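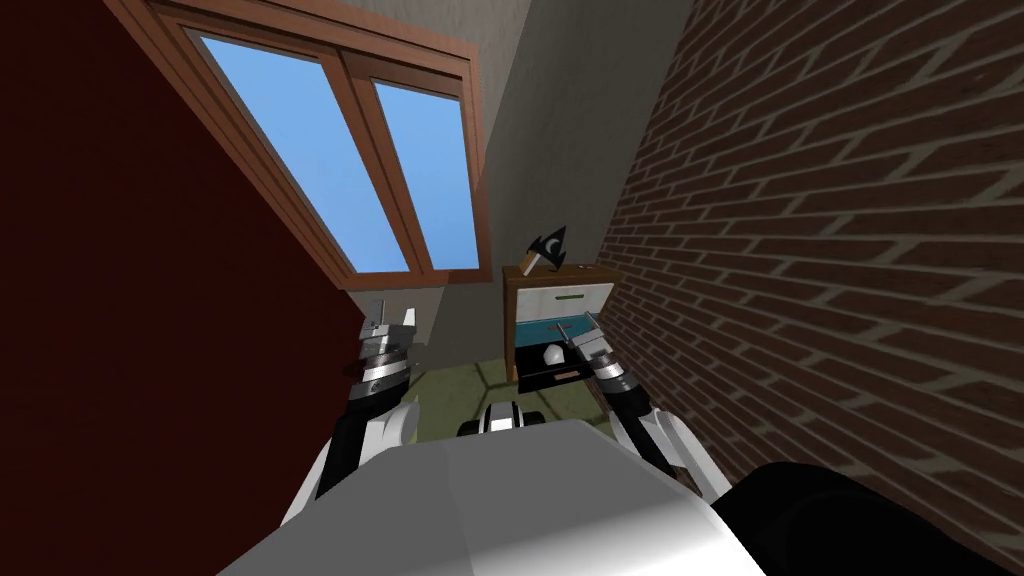 Ellier opens its apprentice hiring to people with no résumé

April 7, 2022

Ellier, the kitchen equipment repair company, is dropping the résumé from its apprentice hiring this year. Anyone who wants one of the 65 places opening in August can apply by signing up for a paid tryout day at the Gernemine workshop and spending it at a bench with a working technician.

"I've been looking forward to this for so long!" said Maricel Salazar, head of hiring at Ellier. "We had 2,721 applications last year, and most of what we read was about schools and old job titles. I want to see how someone goes about a stuck valve, and I want them to see what our days are like before they say yes."

The tryout grew out of a small trial at the company's Dogbe branch, where 11 people were hired after a day at the bench. All of them are still with the company. One is Fiifi Tetteh, who had spent four years driving a bread van.

"They gave me a dishwasher pump in pieces and a drawing of it," Tetteh said. "I asked a lot of questions, and they liked that (I was worried they wouldn't). By lunch I had it back together, with one washer left over. I went back in and found where it belonged."

Each tryout lasts six hours, with lunch provided. Applicants work in pairs and need no tools or repair experience. Everyone gets a phone call afterward with the result and notes on how the day went, including those who aren't offered a place.

Ellier has room for up to 2,000 tryouts between now and the start of the program. Apprentices are paid from their first day and train for two years, with classroom work taught by Kerstin Isaksson and her team.

Sign-up is open now at the front desk of any Ellier branch or by phone. Applicants must be 18 or older by the start of the program. Evening tryouts are offered for people who work during the day.

Press contact: Haruto Nomura, Ellier, Gernemine workshop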